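Jolgate Home Recording Forum
Board: Rooms, Noise and Acoustics
Thread: Treating a spare bedroom for spoken word – request for guidance

marlpit_reader
Posted in: Rooms, Noise and Acoustics
Good evening to all members. I am responsible for recording the audio edition of a quarterly newsletter for a local history society in Molham. The recordings were formerly made in a meeting room which is no longer available to us, and the work has been transferred to a spare bedroom in my home.

The room has one outside wall, a large window facing the road and a hard floor. Speech recorded there has a noticeable ring to it, and buses can be heard at low level throughout. I should be grateful for advice on which of these two faults to address first. The budget approved for the year is £182 and cannot be increased.
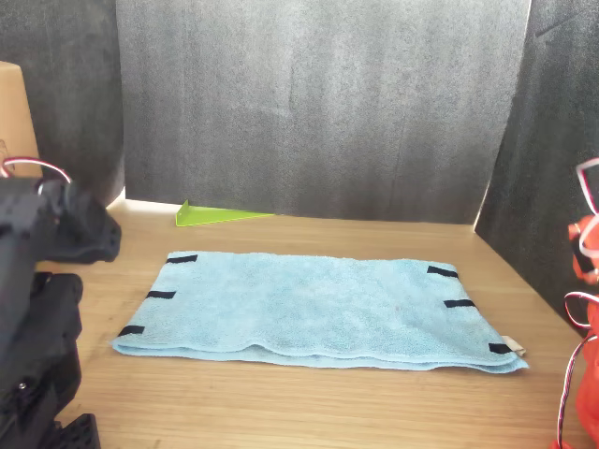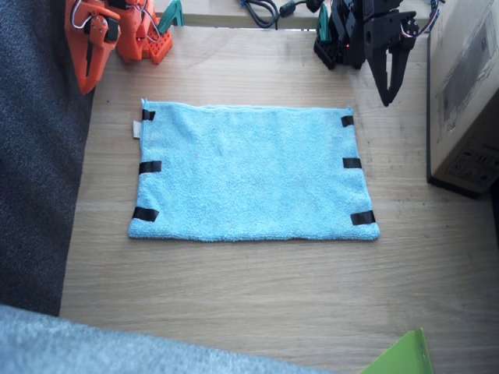

The microphone is a dynamic model of modest price and is placed on a desk stand. The newsletter runs to four articles, each read in a single sitting, and the finished files are sent to members who have difficulty with print. Clarity of speech is therefore of more importance to us than any richness of tone.

I have read the pinned guidance on this board but found that it is addressed mainly to musicians.

Regards

dunnock_audio
Moderator
Welcome to the board. The two faults you describe have different causes and must be treated separately. The ring is caused by sound reflecting from hard surfaces inside the room. The buses are sound entering from outside. Soft materials placed in the room will reduce the first and will have almost no effect on the second. This is the most frequent misunderstanding we encounter here, and members are asked to keep the two matters distinct in their replies.

With the sum available, I would advise that you deal with the ring and accept some of the traffic. A thick rug, a full bookcase behind the reader and a heavy duvet hung behind the microphone would be a sound beginning.

ferrous_tape
I must respectfully disagree with the moderator on the order of work. Listeners forgive a slightly lively room. They do not forgive a bus in the middle of a sentence. The window should come first.

Our own talking newspaper fitted secondary glazing to one window and the improvement was considerable. It was expensive, I grant, but the question was which fault to address first and in my view the answer is clear.

dunnock_audio
Moderator
The original poster has £182. Secondary glazing for a large window is not available for that sum, fitted or otherwise, unless the member has the skill to build it. Advice on this board should have regard to the budget stated.

ferrous_tape
A sheet of acrylic held on with magnetic strip can be had for less than many people spend on foam. I accept that it would use most of the money. I do not accept that it cannot be done.

quiet_landing
Could I ask the original poster at what time of day the recordings are made? We moved our own sessions to after 9 pm and lost most of the traffic without spending anything. The last bus on our road is at 8.40 pm. It may be worth consulting the timetable before any purchase is considered.

marlpit_reader
Thank you all for these replies. Recording takes place in the afternoon at present, as two of our readers do not drive after dark. One of them could perhaps record in the evening if transport were arranged, and I shall raise this at the next meeting.

I have obtained the measurements of the window. It is wider than I had supposed, and the price I was given for acrylic came to more than our full budget before the magnetic strip was added.

ferrous_tape
In that case I withdraw the suggestion as regards this particular window, though I stand by the general principle.

ospina_valley
There is one measure which has not been mentioned. How far is the reader from the microphone? If the answer is more than a hand's width, bring it closer. Each time the distance is halved, the voice becomes much stronger in relation to everything else, and that includes both the ring and the buses. A cheap arm clamped to the desk will do this better than a desk stand, and the reader need not lean forward.

A high-pass filter set at 100 Hz will also remove a good part of the engine rumble and will do little harm to most speaking voices. With a very deep voice it should be set somewhat lower.

dunnock_audio
Moderator
I agree with both points. I would add that the filter should be applied to a copy, and the original recording kept.

hessian_box
Has consideration been given to a wardrobe? I have recorded among hanging coats for several years. The result is very dry and quite free of ring.

ospina_valley
I would urge caution there. Clothes take away the upper part of the sound and leave the lower part as it was, and a small cupboard can give a boxy, nasal quality at the frequencies where speech needs to be plain. I have heard wardrobe recordings on which every reader appeared to have a cold. For members with hearing loss this would be a serious drawback.

hessian_box
My listeners have raised no complaint. Possibly it depends upon the wardrobe. Mine is deep and the door is left open, with the reader facing the clothes and the room behind.

quiet_landing
Ventilation should be considered as well. A four-article session in a cupboard in July would not be a reasonable thing to ask of anyone.

marlpit_reader
We do not have a wardrobe of sufficient depth, so the matter does not arise for us, but I am obliged to the member for the suggestion.

I made a test this afternoon with the microphone brought much closer and propped on two dictionaries. The buses are still present but I had to listen for them. I also found some popping on the letter P, which was not there before. Is a foam cover adequate, or should a separate screen be purchased?

ospina_valley
Place the microphone slightly to one side of the mouth and pointing towards it, so that the breath passes by. Try that before buying either. If the popping continues, a foam cover is adequate for speech.

ferrous_tape
I would buy the separate screen. Foam covers perish and leave crumbs in the grille.

dunnock_audio
Moderator
Either is acceptable. Would the original poster kindly report back when the rug and duvet have been tried, and post a short sample in the Listening board. Samples posted here will be moved.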